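Sorter of Lost and Left-Behind Things, part time
Cuvunlow Reuse Center, back room

People leave things behind. They leave them on buses, in rental cars, under theater seats and in the pockets of coats they have just donated to us with great ceremony. All of it ends up in gray bins, and the bins end up in the back room, where Naomi Nzioka has been facing them alone since February. She would like company.

The job is to take a bin, empty it, and decide what each thing is and where it goes. Cases get unzipped and checked. Cans go to recycling. Tape with any life left in it goes to the packing bench, which eats the stuff. Lids are set aside on the long shelf in case the rest of them ever shows up. We have high hopes for the long shelf and very little evidence.

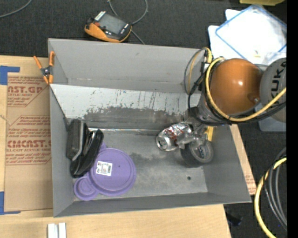
Do I need any experience with this kind of work?
None at all, though it helps if you have ever cleaned out a relative's garage and stayed on speaking terms with the relative.

You should be able to stand for most of a shift, lift a full bin with a partner, and read small print on stickers without taking it personally. You should also be able to throw things away. We had a very nice sorter once who could not, and we are still finding his "maybe" pile.

Shifts are three hours, two mornings a week, and you can pick which mornings as long as Naomi doesn't already have them. Gloves and aprons are provided. Coffee is provided too, in the sense that there is a machine. Anything unclaimed after the holding period goes to the shop out front, and staff pay the same prices as everyone else, so please don't ask Kimutai Koech for a deal. He has heard it.

To apply, send Nafula Biwott a few lines about yourself and the oddest thing you have ever found in a drawer. No résumé needed. Applications close Friday, July 16, 2021.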